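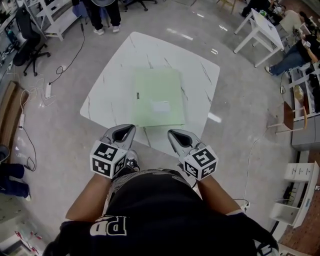
La mesa blanca de vetas grises, con la pieza verde pálido encima.

Mayo
Por Sigrun Backlund

El café Greco cerró a mediodía y a las cuatro ya estaban vendiendo los muebles. Tadeusz Zieliński bajó del puerto con la gorra en el bolsillo y trescientas coronas en un sobre. Quería la mesa del fondo, la blanca, en la que había desayunado con su mujer los años que vivieron encima del café.

—Son 300 —le dijo la hija del dueño.

—Ya lo sé. Me lo dijo tu padre.

—Mi padre se la habría regalado.

Tadeusz dejó el sobre en la barra. Ella lo guardó sin abrirlo y le preguntó cómo pensaba llevársela a Brultska. El transbordador salía a las seis y la furgoneta de su cuñado estaba en el taller. Él contestó que había traído una cuerda.

La sacaron entre los dos por la puerta de la cocina, porque por la principal no pasaba. En la calle la pusieron sobre el carro de la panadería y él lo empujó cuesta abajo, parándose en cada esquina para mirar si el nudo aguantaba. Pesaba más de lo que recordaba. La última vez que la había movido tenía treinta y dos años y su mujer iba delante, de espaldas, diciéndole que levantara.

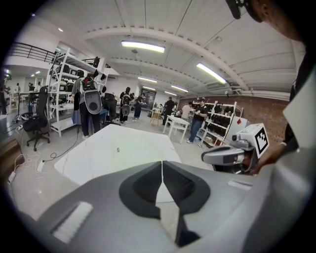
En la taquilla de Zimalari le cobraron la mesa como bicicleta. El empleado buscó en la hoja de tarifas, no encontró muebles y le dio el billete número 456. Tadeusz preguntó si podía dejarla en cubierta. Podía, si se quedaba con ella.

Se quedó. Hacía viento y los demás pasajeros estaban dentro, en los asientos de plástico. A la altura de Drevcombe una mujer salió a fumar y apoyó el vaso de té en la mesa sin pedir permiso. Llevaba un abrigo de hombre y botas de goma.

—¿Es de mármol?

—No lo sé —dijo Tadeusz—. Nunca lo pregunté.

—¿Y para qué la quiere?

Él pensó en contestarle que para comer. En Brultska tenía una mesa de cocina en perfecto estado, con un cajón para los cubiertos. También tenía otra en el cobertizo.

—Mi mujer hacía las cuentas aquí —dijo—. Yo leía el periódico y ella hacía las cuentas. Cuando algo no le cuadraba golpeaba con el lápiz.

La mujer dio un golpecito en el borde con la uña y escuchó. Luego recogió el vaso, tiró lo que quedaba por la borda y volvió adentro. Tadeusz secó el cerco del té con la manga.

Llegaron a las ocho menos diez. Desde el muelle hasta su casa había 184 escalones, y los conocía bien porque los barría él los inviernos de nieve. Un muchacho que descargaba cajas de pescado se ofreció a ayudarle. Subieron despacio, descansando en los rellanos. El muchacho hablaba de una moto que quería comprarse y de un tío suyo que la vendía demasiado cara. Tadeusz le decía que sí y miraba dónde ponía los pies.

—Levanta —le dijo en el último tramo.

—Ya levanto.

—Un poco más.

En la cocina no cabía. Probaron de lado y luego con la puerta desmontada. Al final la metieron en el cuarto que daba al mar, donde estaban la máquina de coser y las maletas. El muchacho no quiso dinero, pero aceptó dos manzanas y se comió la primera antes de llegar a la verja. 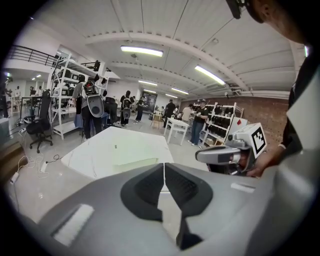 El tablero blanco y su pequeña mota oscura.

Tadeusz buscó una silla. Encendió la lámpara, se sentó en el lado en que se sentaba siempre y pasó la mano por la superficie hasta dar con la mota. Era de tinta. O eso había dicho su mujer, que nunca quiso frotarla con nada por miedo a estropear el brillo.

Después fue por el cuaderno de los gastos, que no abría desde el otoño. Escribió mayo arriba, a la izquierda. Debajo puso: mesa, 300. Transbordador, una bicicleta. Manzanas, 2.

Sumó, tachó las manzanas y volvió a sumar. Por la ventana se veía la luz del último barco que regresaba a Drevcombe. Le dio la vuelta al lápiz y golpeó una vez en la mesa, flojo, y luego otra vez más fuerte. Se levantó a calentar la sopa y se la llevó al cuarto con las dos manos, mirando el plato para no derramarla.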